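Three weeks with the Jiller two-arm kit

Mar 19, 2021

I put off writing this until I had used the kit long enough to have an opinion. It came in January in two boxes and sat in the hallway for a while before I had a free weekend to set it up.

The Jiller kit is two arms, two grippers, a base, a head camera and the software. You can buy the arms one at a time, but the bundle is cheaper. I paid $3,388 through Dutcombe, plus $439 for the second year of support. I could have skipped the support. I have written to them three times so far and got a useful answer twice.

Setup took most of a day. The arms bolt on without trouble and the screws are all the same size, which I liked. The cables are another matter. They run outside the arms and they are longer than they need to be, so you get loops hanging off the grippers. I taped mine down at first, then took the tape off when it started pulling at the wrist joint. They have not caught on anything yet.

Calibration is 24 steps. If you make a mistake on one you go back to the start of that arm, so read the whole page first. The printed manual is out of date in places. Use the one on the site.

Most of what I have tried is housework, mainly sweeping. It is a fair test for two arms, as each one has a long tool to hold and the two have to meet at the floor.

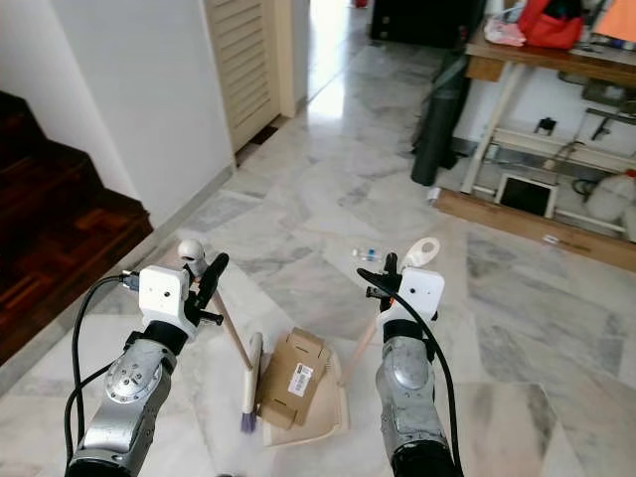
Broom in the left gripper, dustpan in the right, with a flattened box in the pan.

The fingers hold a wooden handle better than I expected. A thin or slick handle is harder, and I wrapped one mop in tape before the grip would stay put. The dustpan is easy as long as the gripper closes near the top. If it closes lower, the pan tips forward.

Flat, light trash works well. Cardboard is the best of the lot. Bottles roll, and the arms are too slow to chase them. Crumbs and dust are hit or miss – you will still want a vacuum.

Speed is the main complaint. You can raise it in the settings, but above the middle mark the broom starts to bounce. I leave it at the middle.

I looked at the Caso arms before buying. They are quieter, from what I heard in the shop, but the grippers are sold separately and the total came out higher. Fröhlich makes a good single arm, and if you only need to pick things up from a bench I would get that one.

Would I buy the Jiller again? Yes, at this price, without the extra support year. Next I want to try it on laundry, and I have ordered the softer finger pads for that. They are on back order until summer.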